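March 12, 2021

Bench notes, spatulas and the big table

Carried on with the kitchen tools after lunch. The job is still the one Divina Dela Peña set out in November: decide which of the small utensils go into the starter drawer for the Abella flats and which go back to the supplier. The spoons and ladles are finished apart from the write-up. Spatulas were meant to take a morning and are now well into a second day.

First thing was the table. The grid sheet has got grubby again and there are marks on it that I can't shift with washing-up liquid. Tried a bit of bicarb on a damp cloth in one corner, which took the surface dull without lifting the mark, so I stopped. The lines are faint enough now that I have to bend down to read them. They will do for laying a tool against and seeing whether the edge is straight. For lengths I've gone back to the steel rule, and anything in the book before today that was read off the grid should be treated as a rough length only.

Divina wants the sheet replaced. I'd rather leave it until the spatulas are done so that the whole set is on the same surface. Agreed to leave it, and she has put a new one on the Jarkura order with the tape and the cloths.

On to the silicone ones. What I'm looking at is the edge, the bend of the head, the join between head and handle, and whether the thing can be picked up easily when it is lying flat. The last of these came from the Abella people, who have tenants with stiff hands and had complaints about the flat metal turners we sent before. Fair enough. A flat metal turner on a flat worktop is a nuisance for anyone.

The mint-handled one with the cream head is the one I keep going back to. The Jusley sheet lists it under baking, but I'd use it for scrambled eggs and for getting the last out of a jar. The rounded end of the handle sits in the palm without digging in. I tried it in the porridge pan this morning and the head follows the curve of the pan well. It is less good in a square tin, where it leaves a line of batter along the corner. Ran it round twice and got the same line both times. 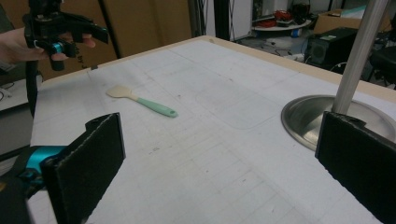 Picking up from the table is a different matter from picking up out of a drawer, and I had been mixing the two in my notes. On the table there is room to get a finger and thumb either side of the handle. In a drawer the thing is usually lying against two others and you go for whatever end is showing. I've split the column in the book into "table" and "drawer" and gone back over yesterday's entries where I could remember which it was. Where I couldn't, I've put a dash. Please don't fill those in from guesswork.

Direction matters more than I thought. Lying on the slant, with the handle towards you, it comes up in one go. Lying straight across, you tend to turn your wrist or take hold of it by the head, and then you've had your fingers on the part that goes in the food. Suggest the drawer insert has its slots running front to back, handles forward. Linora make one like that in beech. The sample they sent is too deep for the Abella drawers by 3 mm, so it would need planing along the underside or a different runner. Divina is going to ring them before anyone gets the plane out.

Join between head and handle: pulled by hand, then soaked in hot water and pulled again. No movement that I could feel. Washed it, stood it head up in a mug and left it to drain, and there was a bead of water at the join when I came back. Wiped it, left it again, dry. I don't think water is getting inside, but it wants another look after a week of proper washing up. I've started a line for it at the back of the book.

Heat: not done. The sheet gives a figure and I'm not going to write it down as ours until we've had it in a pan.

Staining: tomato sauce, left overnight on the spare with the same pale head. Came up slightly orange near the tip. A second wash took most of it off. Turmeric still to do, and I expect that one will be worse. If Abella are bothered about looks they should ask for a darker head. The pale one is nicer when new and will show everything.

Cost. The order would be for 700 across all the flats, and at that number the silicone one comes in below the turner it replaces. Divina has the exact prices. My only worry is that we'd be buying the whole lot in one colour, and if the colour is dropped we can't match it later. Asked Jusley by email whether mint is a standing colour or a season's colour. No answer by the time I packed up.

Other bits. The screw on the book rest has gone again, so I've been propping the notebook against the biscuit tin. The small scales read three grams over with nothing on them. Zeroed them and they crept back up, so it may be the battery. Don't use them for the handle weights until that's sorted, and if you already have, note the date against your figures.

To do next:
Turmeric on the spare, overnight.
Square tin again with the narrower spatula, same batter, to see if the line in the corner is the head or me.
Drawer trials with the slots running front to back. Cardboard dividers will do until Linora come back to us.
Heat, in the old frying pan and not the good one.
New battery for the scales.
Ask Divina if the flat turners are going back or being kept as spares, as they are taking up the whole of the bottom shelf.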